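Table and tiles ready as lunch club finds its new room

10/12/25

I've been banging on about the Plolia lunch club needing a proper home for so long that people have started crossing the road when they see me coming. Well, they can stop now, because we've got one! The keys to the downstairs room at Grurkuria House came through at the end of November, and the first lunch is going ahead before Christmas.

If you've never been, the club is a simple idea. You turn up, you get soup and bread and something sweet, you sit with whoever's there, and you go home when you feel like it. It started with 14 of us squashed into the back of the old library, passing bowls over each other's heads, and when the library shut for its roof works we had to make do with a corridor (draughty, and right next to the loos).
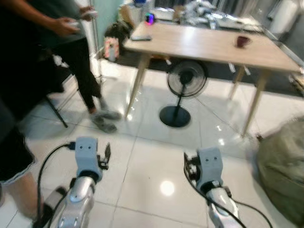 Mwangi Temba found the new place, and he's been sorting out the furniture ever since, mostly by ringing people up and asking what they've got in the garage. I went in expecting lino and strip lights and was properly taken aback. The floor is big white tiles, so shiny you get the ceiling light beaming back up at you, and the pale wooden table in the middle with its slim, splayed legs looks far too smart for us lot. It's still a bit of a jumble in there, I won't pretend otherwise, but it'll be straight by the time the soup's on.

I did ask about the tiles, as a few of our regulars are wobbly on their feet. Mwangi says there'll be mats down by the door and a rail put up on the step, and that coats will go on hooks in the passage so there's less to trip over. The rail is coming from Seppälä, the hardware shop on Mill Road, who've let us have it at cost. Thank you!

Then there's the matter of crockery. We lost a good half of ours in the move, so Mutua Nyanda has been put in charge of getting some more, and she has Views. No patterns, no fancy shapes, nothing that can't be replaced when somebody drops it.
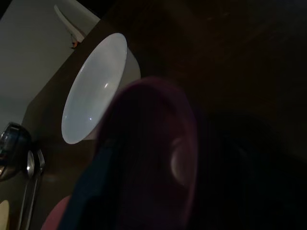

She'd like 15 more soup bowls if anyone has them going spare, along with 2 decent ladles and a bread knife that cuts bread. Mugs we have plenty of, so please, please don't bring mugs. Anything you can give can be left at the Tolus café on the corner, where they're keeping a box for us behind the counter.

The first menu is leek and potato soup, with a lentil one for those who don't do dairy, and Mutua's ginger cake afterwards. It's 3 pounds a head as before, children free, and you don't need to book, though a quick word beforehand does help with the bread order. Doors open at noon. If you need a lift, put your name on the list at the café and one of us will ring you back the evening before.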